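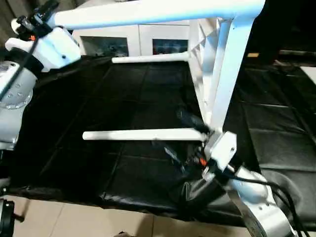
Hooman Ahmadpour wrote on our first draft that people don't throw out a shelf when it breaks, they throw it out when they move, and that we should look at leases before we looked at screws. We took the advice. The question in the first draft was why light household furniture in Vistdale wears out so fast. The question in this report is when people get rid of it and where it goes.

Background

Vistdale has a lot of renters, and most leases in the Prandberg district end in July. Curbside bulky pickup is free twice a year. Outside of those two pickups, a household can pay for a special trip, drive to the transfer station on Polat Road, or leave things next to the dumpsters and hope. By light furniture we mean anything one adult can carry alone: stands, racks, small shelves, folding chairs, drying frames, plastic drawers. Beds, sofas and anything with a motor were left out.

Method

We mailed a two-page survey to 478 households in Prandberg and got 175 back. It asked what they had gotten rid of in the past year, how long they had owned it, and what was wrong with it, if anything. We also kept a tally at the transfer station during the last part of July. The tally reached 334 pieces before we stopped. For each piece we wrote down the type, the main material and whether it could still stand up without help.
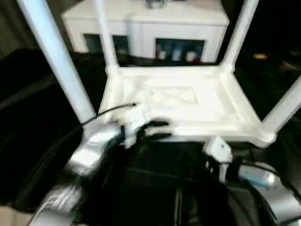 Fig. 2. White plastic stand, four legs, square platform.

What people told us

Moving was the most common reason by a wide margin. "No room" came next, and we think a lot of those answers were moves too, because several people wrote the new apartment's size in the margin. Breakage was third. When something had broken, it was usually a joint or a connector. The long parts were fine. A few people said they had looked for a replacement connector and given up after one try.

How long people had owned a piece surprised us. We had guessed a year or two. Many answers were longer than that, and the oldest piece anyone listed was a folding rack bought before the family's first child – who is now in our high school.

Price mattered less than we thought. People who paid more did not keep things longer in our sample, but the sample is small and most of them were guessing at the price.

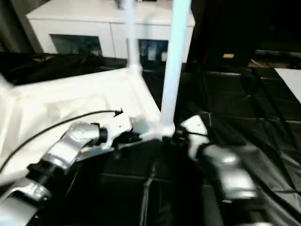 The tally showed something the survey could not. Plastic and coated metal pieces came in mostly whole, and most of them could still stand. Particleboard came in pieces. It swells when it gets rained on, and one night next to a dumpster is enough to ruin it. So the material decides whether a second owner is even possible, and the weather decides how long there is to find one.

We also tried a small giveaway. The Vokar building let us use its entry hall for one afternoon. Small stands and racks went first. Larger frames took longer, and two were still there at closing, so we took them to Polat Road ourselves. 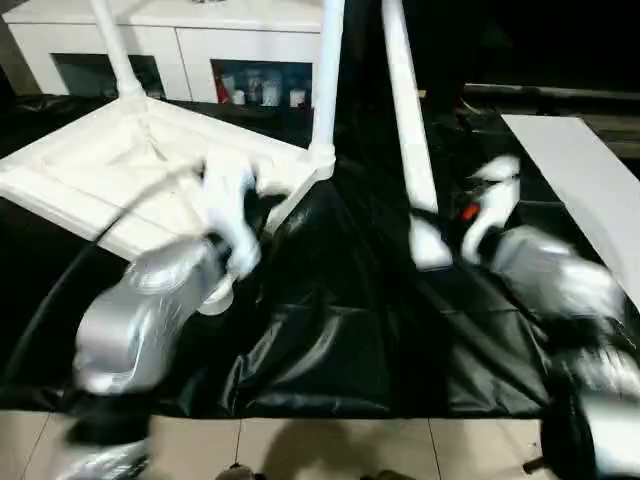
One survey reply put it this way: I would have given all of it away, but I had until noon to be out and the thrift store opens at ten. We heard versions of this many times. The stores that accept furniture keep short hours, and none of them picks up anything small.

Problems with our work

The survey only went to one district. People who had already moved away could not answer it, and they are the ones we most wanted to hear from. Our tally mixed up "metal" and "coated metal" on the first day and we could not fix it afterward.

What we would suggest

The city could move one of the two free pickups to the last part of July. A covered spot near the Polat Road gate would keep dry things dry for a few days. Both would need a cost estimate, and we did not have time to do one.

Related reports
Bike Racks and Where They Are Missing
Reading the Prandberg Water Bills
Lunch Waste, Second Year
A Noise Map of Polat Road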